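Unit 4: Pacing and Split Analysis in Middle-Distance Swimming
Course notes, J. Gounder

4.1 Terms
A split is the time for one fixed part of a race. A negative split means the second half is swum faster than the first. In the 400 m freestyle, compare the two 200 m halves, and leave out the dive when judging even pace. 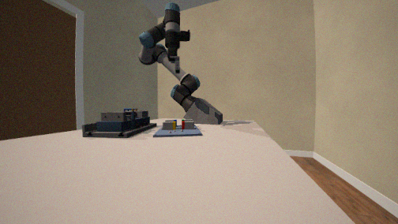
4.2 Stroke rate and stroke length
Speed is stroke rate times stroke length. Take the rate from mid-pool strokes only. Turns and push-offs are logged apart.

Work from the Sultholm meet sheets, 400 m and 1,000 m events.
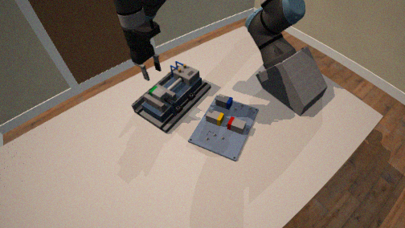 4.3 Problem set (due in May)
Plot split against distance for the Disoldale and Gavalas entries. State which swims were negative split.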